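Why Did the Robot Stop?
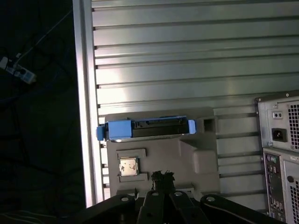
A hard drive in a blue caddy lies across the gray tray, with the robot's gripper close by.

The robot at the Keltcombe workshop handles computer parts. One day in September it squeezed a hard drive too hard. A sensor felt the push and the motors shut off. This is called a safety stop.

A worker pressed the red button before reaching in, then found the fault: a wrong number in the program. The robot now grips more gently. Never touch a stopped robot. It could start again.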